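Call for participants: hands-on people for the Kesia bench study
Kasholm workshop, Bamstead

Can a machine do the fiddly jobs yet? Folding a shirt, loading a dishwasher, taking a computer apart and putting it back together? We'd love your help finding out, and we think you'll have a great time doing it.

Kesia is our study of everyday bench work, run with our partners at Coste. We're starting with desktop computers, and we need 9 people from January who know how these jobs feel in the hand. Repair shop workers, school IT helpers and patient hobbyists are all welcome - so is anyone who keeps a drawer of spare screws and knows which one goes where. You don't need to write code.

You'd come in for six sessions of three hours each, starting at 6 in the evening. In the first ones you do the work yourself and talk us through it. Later you guide the arm through the same steps, then mark its tries as done, half done or not done. Half done is the one we learn the most from!

Sessions are paid, and there's tea and a hot meal. You need to be 18 or over and fine with standing for part of the evening.

On the bench, with the case open:
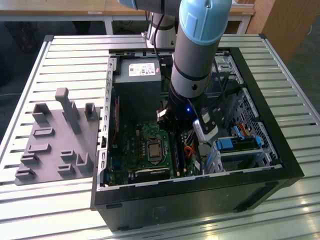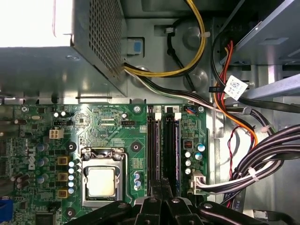
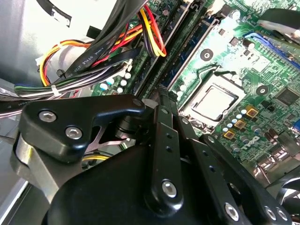

Memory is the job we'd most like your eyes on. People seat a stick by feel, with a push at each end, and many of them can't say how they know it's in. An arm has to get there some other way, and it has to do it among the cables, with the power wires and the zip-tied bundles all sharing the same small box. If you've ever worked around a mess like that, you already know things we want to write down.

To join, send a few lines about the last thing you fixed to the Kesia desk, Kasholm, Bamstead, quoting call 1557. No resume needed.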